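How to check a claim that someone is "suing" before you repeat it

Every few months a public figure or a company announces legal action against a broadcaster, a newspaper or some bloke with a podcast. The announcement gets shared as though a court had already ruled. Most of the time all that exists is a statement, and a statement costs nothing to put out. I'd treat every one as unproven until you've done the following, which takes up to 60 minutes if the court's website is behaving.

Step 1. Read the verb

"Has filed" and "intends to file" are a long way apart. So are "has instructed lawyers", "is considering its options" and "will vigorously defend its reputation". Copy the exact words into a note before you read anyone's summary of them. Headline writers turn "may sue" into "sues" without losing any sleep.

When Beaudoin said it was taking the Pravov newsletter to court, I found the story on a dozen sites. Only one had quoted the company's sentence in full, and the sentence said its lawyers had been "asked to advise". I wouldn't call that a lawsuit. I'd barely call it a phone call.

Step 2. Find out where it would be heard

A defamation claim has to be brought in a particular court, and the announcement often leaves that bit out. Look for the place of publication, where the complaining party lives or trades, and any mention of a registry. If none of that turns up, write "no court named" in your notes and be suspicious.

Step 3. Search the registry yourself

Many civil courts have some kind of online search by party name. Try the registered company name as well as the trading name, and try spelling mistakes. Ninero was listed under its holding company, and I went past it twice before I noticed.

A blank result isn't proof of a bluff. Filings can take days to appear, some are sealed, and some registries only answer at the counter. Note the time of your search and try again later.

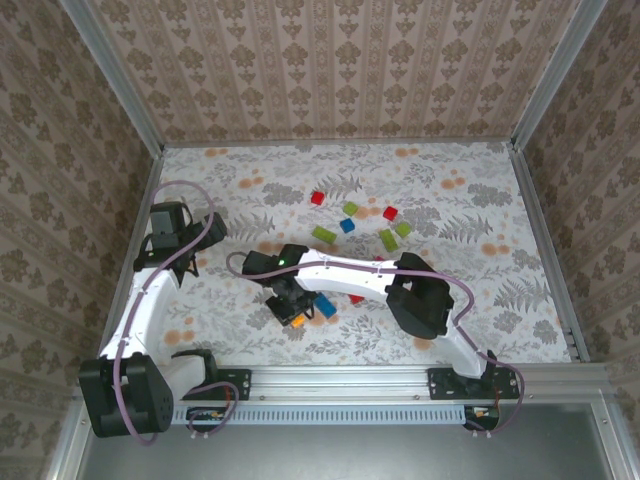
Fasil Woldemariam wrote in to say I was being too generous with step 3. In his view a blank search after a month should be reported as a blank search, in the second paragraph of the story, and most outlets leave it out because it makes the first paragraph look silly. I've come around to that, though I'd still ring the registry before putting it in print.

Step 4. Ask for the document

Email both sides and ask for a stamped copy of the claim. Keep it to one line. People who have filed usually send it, or at least give you a file number. People who haven't tend to send 300 words about honour and the free press.

Step 5. Separate a letter from a claim

A concerns notice or a demand letter comes before a lawsuit, and plenty of disputes finish right there with a small correction at the bottom of a web page. Flikix sent one over a comment that had been up for 33 minutes. I never found a claim to go with it.

Step 6. Be careful with the dollar figure

The amount in the press release is whatever the author fancied. Check whether it appears in the filed claim, and whether local law caps that kind of damages. If you can't check it, leave it out.

Step 7. Put a reminder in your calendar

Set it for 200 days. Look up the file again and see whether anything was served, answered, settled or dropped. If you reported the threat, report the ending too, even when it's dull.

Contact the editor | Copyright, all rights reserved | Back to top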